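Trevico hillclimb – was that penalty fair?

brusness_fan
Back from Trevico and still cross. Rodrigues gets 2 seconds added for clipping the chicane marker and drops to 7th? She was flying up there! Padmavathi was quickest of anyone through the top hairpins.

gasser94
Rules are rules, mate. She hit the marker, it moved, 2 seconds. Same thing happened to the Famidmont lad last July and I don't remember you moaning then.

brusness_fan
He flattened his though – hers barely wobbled. I was stood 200 metres up from it.

oilyrag
So you were 200 metres away and saw a wobble? Good eyes.

tinlid
I'm with brusness_fan on this one, the marshals were all over the place. The second runs started late as well and by then the tyres had gone off. Anyone know if the team has appealed?

Peugeot and brake lights: 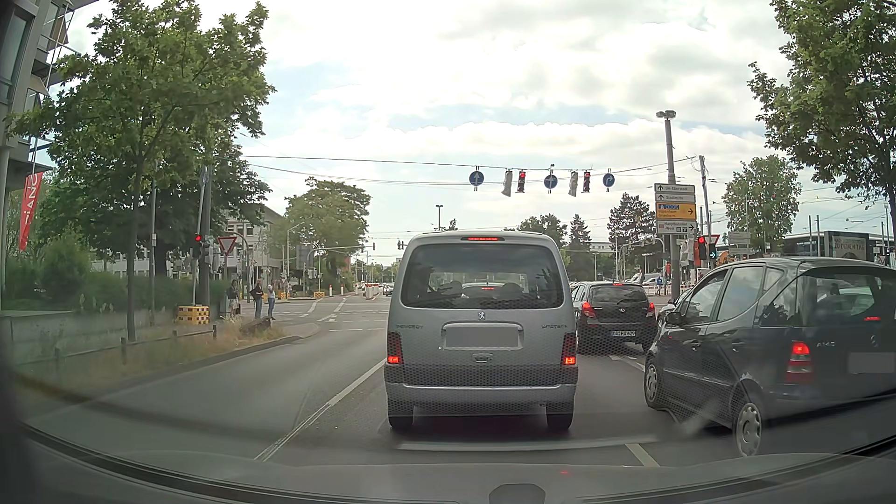 Reply 6
gasser94
No appeal that I've heard of. She told the commentary bloke she'd turned in too early, so even she's not arguing.

Reply 7
brusness_fan
Fine, but I still say 2 seconds is daft on a course that short. Make it one.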